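Informe de cierre del expediente 2,075

El perito de la aseguradora Gallardo llegó a Anelholm en el transbordador de la mañana, con una maleta de instrumentos y una copia del expediente. El asunto ocupaba 71 páginas. La reclamante, propietaria única de la casa del dique, declaraba la pérdida de una habitación.

El formulario no contemplaba ese supuesto. En la casilla de naturaleza del daño, alguien había marcado "otros" y había escrito a lápiz: superficie. El perito conservó la anotación y la pasó a tinta.

La casa constaba en el catastro con planta rectangular, cubierta a dos aguas y muros de ladrillo macizo. La medición exterior coincidió con la escritura. La medición interior arrojó una diferencia equivalente a una estancia de tamaño medio, con una ventana al norte. Repitió la operación con cinta metálica y después con distanciómetro. Los resultados fueron idénticos hasta el milímetro, lo que en una casa de esa edad le pareció poco frecuente.

La reclamante le mostró el pasillo. Entre la puerta del dormitorio y la del cuarto de baño había un tramo de pared pintado del mismo color que el resto. Según su declaración, allí había estado la puerta del gabinete de su madre hasta una noche de enero. No oyó ruido alguno. Por la mañana fue a buscar unas tijeras y encontró la pared.

—¿Qué contenía la habitación? —preguntó el perito.

—Una mesa, una butaca, un armario con ropa blanca y las tijeras.

—¿Puede acreditar el valor?

La reclamante entregó una factura de la butaca y una fotografía de su madre sentada en ella. Detrás de la butaca se distinguía media ventana. El perito salió al jardín y contó las ventanas de la fachada norte. Había 4. Entró de nuevo y las contó desde dentro. Había 4. La fotografía, por tanto, no probaba nada, o probaba una ventana distinta de todas las existentes.

El procedimiento exigía descartar primero las causas ordinarias. El perito examinó la humedad del tabique, la continuidad del zócalo y el estado del enlucido. El zócalo era de una sola pieza. La pintura presentaba el envejecimiento propio de su edad. Golpeó el muro con los nudillos cada veinte centímetros y anotó el sonido en una tabla. Todos los valores correspondían a ladrillo.

Quedaba la instalación eléctrica. En el cuadro general figuraba un circuito rotulado "gabinete", con su interruptor en posición de encendido. El contador individual, que la madre había hecho instalar por desconfianza hacia los recibos, seguía avanzando. El perito lo observó durante una hora. El consumo era el de una lámpara de lectura.

Bajó el interruptor y el contador se detuvo. Lo subió. El contador tardó unos instantes en moverse, como si alguien hubiera tenido que levantarse a encender la lámpara. Esta última frase la tachó después del borrador por contener una valoración.

Por la tarde telefoneó al departamento técnico, en Helluteck. Le leyeron el apartado de consumos residuales del manual y le recomendaron desconectar los aparatos uno por uno antes de atribuir la carga a un circuito. El manual le era conocido. Lo había redactado él en parte, durante los dos años que pasó en oficinas.

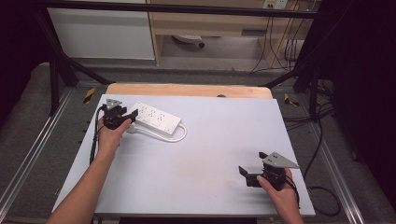
Regleta blanca y pinzas de mano sobre tablero.

Desconectó los aparatos uno por uno. Primero el frigorífico, luego la radio de la cocina, luego una estufa que la reclamante no recordaba haber comprado. El contador del gabinete mantuvo su ritmo. A las diez de la noche se detuvo solo. La reclamante, que cosía en el salón, dijo sin levantar la vista que su madre siempre había apagado a las diez.

El perito durmió en el dormitorio contiguo, con autorización escrita de la propietaria y cargo a dietas. Había colocado sobre la pared un sensor de vibración. El registro de la noche mostró una línea plana con 2 alteraciones breves, separadas por un intervalo de siete minutos. La primera era compatible con el cierre de un armario. La segunda era compatible con casi cualquier cosa.

A la mañana siguiente revisó la póliza. El continente estaba asegurado por superficie construida, y la superficie construida no había variado. El contenido estaba asegurado contra incendio, agua, robo y rotura. La cláusula novena definía la pérdida como la imposibilidad permanente de acceso al bien. La palabra permanente le retuvo buena parte de la mañana. Un bien que consume electricidad no puede considerarse destruido. Un bien al que no conduce ninguna puerta tampoco puede considerarse disponible.

Consultó los precedentes. Solo encontró uno, en Skilholm, donde una familia había comunicado el extravío de una escalera. El expediente se archivó cuando la escalera volvió, con un peldaño más, y la compañía renunció a reclamar la diferencia.

Expuso a la reclamante las opciones. Podía aceptar una indemnización por el mobiliario, en cuyo caso la compañía adquiriría la propiedad de los objetos y el derecho a entrar a recogerlos si el acceso se restablecía. O podía retirar la reclamación y seguir pagando la luz.

Ella preguntó a cuánto ascendía el recibo del gabinete. El perito hizo el cálculo en el margen del expediente. Era una cantidad pequeña.

—Entonces la retiro —dijo—. Pero las tijeras las necesito.

El perito hizo constar que las tijeras quedaban fuera del acuerdo. Redactó el acta, ella firmó y él guardó el distanciómetro, la cinta y el sensor. Antes de salir volvió al pasillo para tomar una última medida, que el protocolo no pedía. Del marco del dormitorio al marco del baño había once milímetros más que el día anterior. Repitió la medición con el mismo resultado, apuntó la cifra y añadió la hora.

El transbordador salía a mediodía. En el trayecto completó la hoja de gastos y comprobó el inventario de la maleta. En el compartimento de la cinta había unas tijeras de costura, de acero, con restos de hilo blanco. No figuraban en la lista de material. Abrió el expediente por la última página, escribió "bien recuperado, pendiente de devolución" y pidió al revisor el horario de vuelta.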